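Black shirts coming out of the wash with gray streaks and fuzz
Posted in Home & Laundry - 1593 views

Rokeya Majumder

Okay laundry people, I need you. For the last couple of months my dark clothes have been coming out with pale gray streaks, mostly across the shoulders and down the sides, plus a layer of fuzz that a lint roller only half gets off. Whites and towels look fine. It's a front loader, I wash darks on cold, and I use the Brekico powder (the big box, one full scoop). I moved to a new apartment in the spring, and I'm pretty sure it wasn't this bad at the old place, but I also owned fewer black things then, so who knows!

Things I've tried: an extra rinse (helps a little), vinegar in the softener slot (my bathroom smelled like salad), and turning everything inside out, so now the streaks are on the inside, which I guess counts as progress. My usual dark load is work shirts and whatever else is close to dark. Do I need to separate more than that?

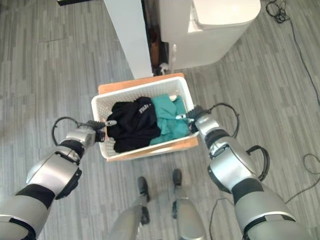 Black and teal in one basket, the kind of mix I mean.

My sister says it's hard water. My neighbor says it's the machine. I don't want to pay for a repair visit if the fix is a different detergent.

Hussam Bitar
Member, 1124 posts

Sounds like undissolved powder to me. Streaks on darks plus cold water plus a full scoop is the classic combo, and whites get it too, you just can't see it on them. Quick test: take a streaky shirt and rub the mark with a cloth dipped in warm water. If it wipes away, it's detergent. If it stays, then you're looking at worn or faded fabric and that's a different conversation.

Teal with black is fine, by the way. I'd only keep a brand new teal thing by itself for the first wash or two. The fuzz is probably from towels, so don't run darks right after a towel load without wiping out the drum and the rubber door seal first. Mine collects a disgusting gray felt in the fold of that seal.

What I'd do, in order:

1. Empty the machine and run it hot with no clothes and no detergent. If you see suds through the door, there's your leftover soap. Run it again until you don't.

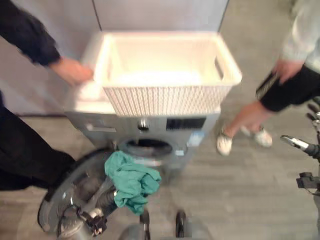

2. Pull out the detergent drawer and soak it in the sink. Old toothbrush for the corners. Some drawers have a little tab you press to release them, so don't yank.

3. Switch to liquid for darks, or cut the powder to half a scoop and wash on warm if the labels allow it. I use Zaltier liquid and I'm happy with it, but any liquid should do.

4. Leave more room. My rule is that I should be able to get my whole hand in above the clothes. When I cram mine I get streaks no matter what soap I use.

Your sister could be right too - hard water makes powder behave worse. Test strips are cheap, I got a pack of 4 at the hardware store.

tarawneh_fan7

just buy gray shirts lol. but yeah liquid fixed it for me, same powder as you

Rokeya Majumder

The warm cloth thing worked, the streak wiped right off! Doing the hot cycle tonight and soaking the drawer. I'll get the strips this weekend and report back. Hussam, do you still use an extra rinse with the liquid, or is that overkill?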